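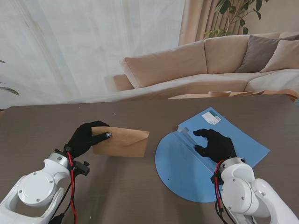 Tax paper season is upon us and I need a system, please help. Every February I sit down in the living room with everything I stuffed in a drawer all year and I sort it on the table in front of the sofa, and every February I end up with the same question: envelopes or folders? My mom was a brown envelope person. One per category, name in pencil on the flap, done. I've been using both, a plain kraft envelope and one of those blue plastic folders with the big rounded flap, and I can't decide which one to commit to. The folder still has its barcode sticker on it, so that tells you how far I've gotten. What do you all use for the boring stuff? Receipts, car paperwork, the dentist?
kdolan_tilthorpe

Envelopes, all the way. I bought a box of 50 when we moved to Hirkness and I'm still working through it. They're cheap, you can write on them, and when the year is over the whole thing goes on a shelf in a shoebox. Plastic folders slide around! You stack four of them and the top one is on the floor by lunch.
Sixten K.

Gotta disagree with Sixten. Paper envelopes are fine for stuff you never plan to look at again. For anything I open more than 2 times a year I want a folder I can lay flat and see what's in it. With an envelope you have to pull the whole wad out to find one receipt and then it never goes back in straight. Also the flaps get creased and floppy and then they won't stay shut.
yeison_h

That's what the little string-tie ones are for, Yeison.
Sixten K.

Which cost three times as much, so there goes your cheap argument lol
yeison_h

I do both and I don't think it's a problem? Folder for the current year, sits by my desk, everything gets tossed in. In January I sort it out into envelopes and the folder starts over empty. My late uncle kept 150 envelopes in a closet, all labeled, and when we had to find the deed to his place in Guvbridge it took my sister and me one afternoon. So I have a soft spot for them.

Kathleen, peel the sticker off before you put anything in it. If you leave it a couple of years the glue turns to gum. A hair dryer helps.
Griet VD

Ooh I like the folder-then-envelopes idea, Griet. I think my trouble is that I try to do the final sort while I'm also still finding things in coat pockets. And noted on the sticker, I was going to write the year on it but a fresh label would look nicer anyway.
kdolan_tilthorpe

Am I the only one who scans? I got through 186 pages over the winter, shredded most of it and kept one folder for originals (birth certificates, car title, the house stuff). The rest is on a drive, with a copy at my brother's.
esko_r

Scanning is great until you need to find "scan0047" in a hurry.
Sixten K.

You can rename files, Sixten.
esko_r

You CAN. Do you?
Sixten K.

Mostly.
esko_r

Quick one for Griet, do you label on the flap or the front? I started on the flap like my mom did, but once it's open and folded back I can't read it.
kdolan_tilthorpe

Front, top left corner, and stand them on the short side in the box so you can flip through. Black marker, pencil fades.
Griet VD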